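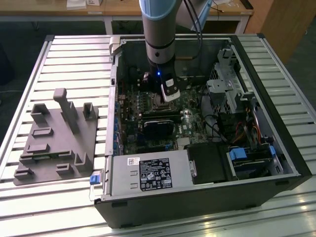
According to one resident of Fitton Street, the computer in the hall closet was not waste at all, it was resting. We heard versions of this all through March, and it ended up shaping our project more than anything in the course reader.

Where Old Computers Wait
Project report, Environmental Studies, Derndale

1. What we wanted to know

Our plan was to find out why people in Derndale don't bring their old desktop computers to the recycling center on Boyer Road. We assumed the answer would be distance, or opening hours, and had already drawn a rather nice map.

2. Method

We left a one-page survey at 257 addresses and got 70 back, one of them with a grocery list on the reverse. Then we did 17 interviews, mostly on doorsteps. Laptops and phones were left out, partly to keep the topic small and partly because the survey was already one page.

3. Results

Of the 70 households, 54 had at least one desktop computer they no longer used. Closets were the most common location, then basements, then "under the desk, next to the new one." The map was no help. People who lived within sight of the recycling center were just as likely to be storing a dead machine as people on the far side of town.

What came up again and again was the hard drive. People believed there were photos on it, or tax papers, or something they would be sorry to lose. Few had tried to look. Several asked us if we could get the files off, and we had to explain that we were the survey.

The second reason was price. A computer that cost a month's pay is hard to put in a bin, even when it no longer starts.

4. Discussion

The Lirner repair shop will copy a drive for a small fee – most of the people we interviewed had never heard of this. A flyer about it would probably do more than longer hours at Boyer Road. Our sample leans toward people who answer surveys, and we have no idea what the others keep in their closets.

One member of our group also has a desktop in storage. It was not included in the data.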